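FOR IMMEDIATE RELEASE: August

Skyrme slatted can rack goes on sale, with fewer promises than the last one

FERCOMBE. Caltent will start selling the Skyrme, a small light-wood rack for beverage cans, on Tuesday. Regular readers of these releases may recall that our previous rack, the Drurkovov, was going to "change the way you think about your countertop." We sold 142 of them and 92 came back.

We are making no such claim this time. The Skyrme is a low stand with a slatted top. Cans go on it. Whether a household needs a piece of furniture for that is a fair question, and we asked it ourselves more than once before agreeing to a first run of 100.

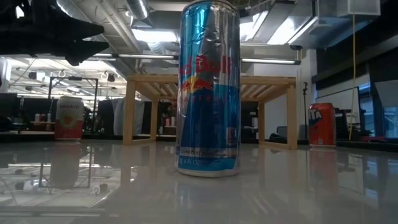
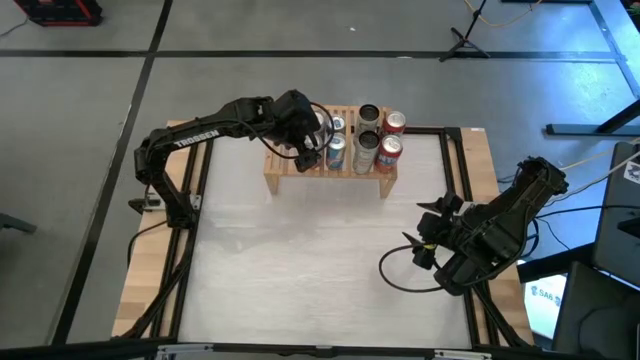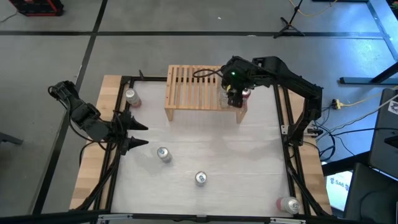
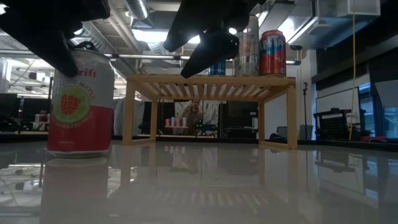
Slatted wooden rack on a tabletop, all four views.

Caltent Trade Notes, No. 9

What the rack does offer is a second level. Tall cans and short ones can share the top, and the space between the legs stays open for whatever else lives on the table. We have heard it said that slats keep cans cooler. We have no evidence of this and would ask stores not to repeat it.

The Skyrme does not fold, stack or come in colors. Buyers who already own a shelf should measure it first.

Stores in Fercombe may order from Tuesday at 9 a.m. Unsold racks can be returned to Caltent in their original box.

Press contact: Caltent trade desk, Fercombe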